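Uner Fold Kit: Data Card and README

Version 1.2
Last updated Nov 26, 2018
Maintained by Minhas

Contents

What this is
What comes in the kit
What is in the data
Setup
File layout
How episodes are scored
Results with the baseline
Known problems
License and returns

What this is

The Uner Fold Kit is a gripper, wrist camera and software bundle sold by Minhas for small-arm work on cloth. It comes with a set of recorded episodes called Brutside, which shows the kit handling small household textiles on a table. This file covers both. If you bought the kit and only want to get it running, go to Setup. If you downloaded the data without the kit, you can skip Setup and start at File layout.

The data was recorded by a person driving the arm through a leader handle. There is no scripted motion in it. Operators were told to finish the task at a normal pace and to carry on after a missed grasp, so misses and second tries are in the recordings. We left them in. Trimming them gave us a policy that froze the first time it came up with an empty grip.

What comes in the kit

One two-finger gripper, black, with textured finger pads
One wrist camera with bracket and cable
One spare set of fingers
One adapter plate for the arm flange
Power supply and USB cable
Access code for the Vonimico recorder software

The arm is not included. Neither is the computer. The adapter plate fits the common four-bolt flange pattern; check your arm's drawing before ordering. If your arm uses something else, Minhas can cut a plate from a drawing, but that is a separate order and takes longer to ship.

What is in the data

Brutside has 615 episodes. Of these, 400 are folding, 100 are flattening a crumpled item, and the rest are pick-and-place, where the item is moved to a marked spot without any attempt to fold it. Every episode uses one item at a time.

The items are washcloths, dish towels, napkins and cotton squares. Some are plain and some have trim, stitching or a label sewn in. We bought them in ordinary stores and did not iron them. Items were laundered between recording days, and a few changed shape a little over the project. The terry items got fluffier and the napkins shrank. No item was retired for wear.

Trim and labels matter more than we expected when the kit was planned. A soft raised edge gives the fingers something to close on, but it also hides where the edge of the cloth is. A label inside a fold can look like a corner to a policy trained on plain squares. If your own items are all plain, you may want to filter on the has_trim and has_label fields in the episode metadata.
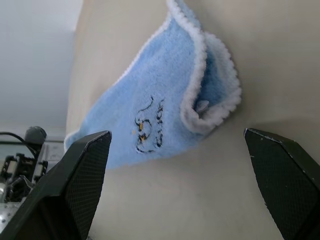
What kind of cloth is the gripper meant for?

Small items up to the size of a dish towel, in cotton, linen or terry. Silk and other slippery fabrics slide out of the standard pads, and anything as large as a bath towel needs two arms.

Each episode includes the wrist camera stream, joint positions, gripper opening, and the commanded action at each step. There is no depth and no force reading. The gripper reports motor current, and we log it, but it is noisy at low grip settings and should not be treated as a force measurement.

Setup

1. Bolt the adapter plate to the arm, then the gripper to the plate. Snug all four bolts before tightening any of them.
2. Mount the camera bracket on the gripper body. The tips of both fingers should be in view when the gripper is open.
3. Run the camera cable along the arm with enough slack for a full wrist turn. Turn the wrist by hand through its whole range and watch the cable.
4. Connect power, then USB.
5. Install the Vonimico recorder and enter your access code.
6. Run vonimico check. It opens and closes the gripper once and shows the camera view.
7. Run vonimico zero with the fingers fully closed and nothing between them.

Repeat step 7 any time you change fingers. A bad zero is the most common cause of weak grips in the support mail we get.

Table height should be measured and entered in config.txt as table_z. The default stops the fingertips just above the surface. For thin napkins you will need to lower it so the tips touch. Lower it in small steps — the fingers will flex before they break, but the pads wear quickly if they drag.

File layout

brutside/
 README.txt
 items.csv
 episodes.csv
 config.txt
 fold/
 flatten/
 place/

Each episode has its own folder, named by task and number. Inside are wrist.mp4, state.csv and action.csv. Rows in state.csv and action.csv line up one to one. Video timestamps are in the last column of state.csv. Please use that column and do not assume an even frame rate, as the recorder drops frames when the disk is busy.

items.csv lists every cloth with its type, size, main color, and yes or no fields for trim, stitching and label. Sizes were measured once, before first use, and were not updated after laundering.

episodes.csv lists the task, the item used, the operator code, the outcome and a free text note. Most notes are blank. The ones that are filled in are worth reading before you train on the flattening episodes.

How episodes are scored

The outcome field is good, partial or fail. For folding, good means the edges line up within a finger's width and the item lies flat. Partial means the item was folded but is crooked, or has a corner sticking out. Fail covers the rest, including episodes where the operator ran out of time.

Scoring was done by eye from a still taken at the end of the episode. Two people scored each one and the lower score was kept. The stills are not part of the release.

Results with the baseline

The baseline policy that ships with the kit was trained on the folding episodes only. It was tested in 18 trials on items it had not seen. It does well on plain dish towels that start out flat. It is poor on terry with thick trim, where it tends to pick up the top layer and the one under it together. We do not suggest using it for flattening at all.

Treat the baseline as a way to confirm that your hardware is working. Anyone planning to use the kit for steady work should record episodes with their own cloths, on their own table, under their own lights. Mixing those with Brutside has worked better for us than using either one alone.

Known problems

The recorder sometimes writes an empty last row to action.csv. Drop it.

The wrist camera's auto exposure drifts when the gripper moves from a pale table to a dark cloth. Exposure can be locked in config.txt with cam_lock=1. Brutside was recorded with it unlocked, so a locked camera will give you slightly different brightness from the released video.

Finger pads collect lint from terry. Brush them with a dry toothbrush after each session. Do not use solvent, which lifts the texture off the pads.

Early kits shipped with a short camera cable. If yours pulls tight when the wrist is turned fully, write to support with the serial number and a longer one will be sent. Kits shipped after March have the longer cable already.

Some place episodes are listed under flatten in episodes.csv. The folders are right and the table is wrong. A fix is planned for the next version.

License and returns

The data may be used for research and for in-house product work. It may not be resold, alone or as part of another set. The baseline weights carry the same terms. The Vonimico recorder has its own license, shown at install.

Kits can be returned if the adapter plate does not fit your arm, as long as the plate has not been drilled or cut. Spare fingers and pads are not returnable once opened. Include the packing slip, and wrap the camera separately from the gripper so the bracket does not scratch the lens.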